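Notes for the Grumcombe talk. Twenty minutes, then questions. Ashwin has the clicker. Water on the left side of the lectern.

## Opening

Start slow. Ask who in the room has bought a set of shape blocks for a child under four. Wait for hands. Ask who was told it would teach geometry. Wait again.

I sell the things, or I did, for eleven years in a shop on the high street. I've read the back of a lot of boxes. My talk is about what's on the back of those boxes and how much of it I'd put my name to.

(Don't apologize for having sold them. Move on.)

## What the box says

Read out the Tomoana leaflet, first paragraph only. Spatial reasoning, early math, color vocabulary, fine motor control, patience. Pause after "patience."

Then the question I put to Irfan Saragih, who wrote leaflet copy for Tarkik before he went into teaching: where did the list come from? His answer was that it came from the last leaflet. Get the laugh if there is one, but don't milk it. He was quite serious.

My position, said plainly: a block with five points is a good object. A child can hold it, stand it up, knock it down, and hear an adult say "star" at the same moment. I believe in that much. I don't believe the block does the teaching while the adult looks at a phone.

## Sorting, and what we call sorting

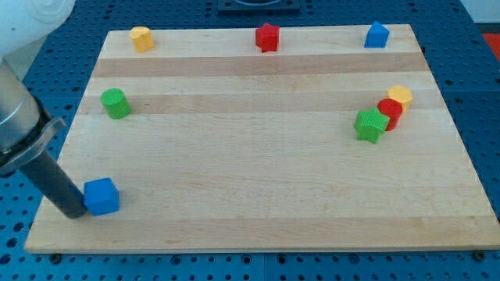 Do children need to know the names of the shapes before they can sort them?

Children can put like with like well before they can name anything. Plenty of them will pair two round blocks and have no word for round.

Follow this with the color problem. Give a child a yellow hexagon, a red cylinder and a green cylinder and say "find me the ones that are the same." Most adults are waiting for the two cylinders. If the set has a second yellow piece in it, a lot of children will reach for yellow, and they're right. Same what? We didn't say. Then somebody writes on a form that the child can't sort.

Annag Buchanan kept notes on this at the nursery from March onward. Her total was 200 short sessions. In 78 of them the child's grouping made sense by some rule the adult hadn't been thinking of. I asked her what the others showed and she said mostly snack time. So please don't quote the number at anyone. It's one nursery and one woman with a notebook, and she'd tell you the same.

(If Rajeshwari Kandasamy is in the audience she will object here. Let her. She thinks an unclear instruction is still useful because you learn what the child picks first. I half agree.)

## The price question

Hold up the Zastavus catalog. The big classroom kit comes to some 2925 pieces. Ask what a room of toddlers does with that many. My guess is the same thing they do with a couple of handfuls, only under the radiator as well.

What I'd buy:

- a small mixed set, a few shapes, a few colors, with at least one shape repeated in a different color
- ribbed sides if you can get them, they're easier to grip
- a plain flat board or tray to put them on

I'm not sure about the board, to be fair. Gangadharan Subramaniam swears that a clear edge keeps children at the task. I've watched children use the board as a hat. Say both.

## Things I can't support

Go through these quickly, people will be tired.

That stacking early predicts math grades later. I went looking for where this came from and gave up at the third brochure that cited another brochure.

That wood is better for the brain than plastic. Wood is nicer to my hand. That's a preference, and I charged extra for it for years.

That there is a right age, to the month, for the triangle.

## Close

Three minutes left by now, with luck. Pass the bags of blocks along the rows. Ask each row to sort theirs and keep quiet about the rule, then have the row behind guess it. Expect arguments over cones.

Questions. Collect the bags at the door, we were two short in March.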